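Planning and Paying for a Home Robot: Your Questions

What should we budget for the first year?
More than the sticker price, I'm afraid! Families who rent a Muvari through us pay $207 a month on a 12-month plan. On top of that, please set a little aside for spare finger pads – they wear faster than you'd think, and a pack is $81.

Do we have to clear out the furniture before it comes?
Goodness, no. We'd much rather plan around the room you live in, rugs and potted plants and all, so leave things where they are and measure the gaps between them. 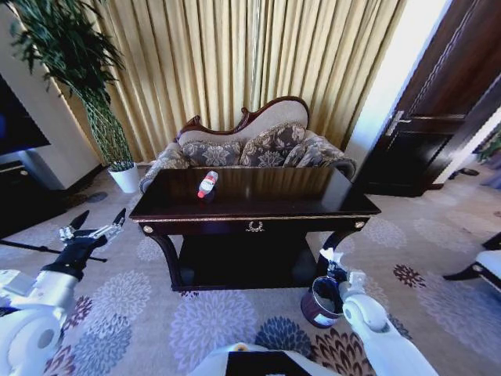
Tidying practice in a furnished sitting room: a small bottle on the console table, a trash bin on the carpet.

Is one arm enough, or should we pay for two?
If you mostly want light things picked up, one arm will do nicely. The second adds $1,290, and you can put it off until later if money is tight.

What about shiny tables and patterned carpets?
Do mention them when you ask for a quote. Our Cartwright office will set aside extra setup time, and there's no charge for it.

Can we change our minds?
Of course. Plans started since April can be paused once, for up to two months.

Page updated 17 Jul 2020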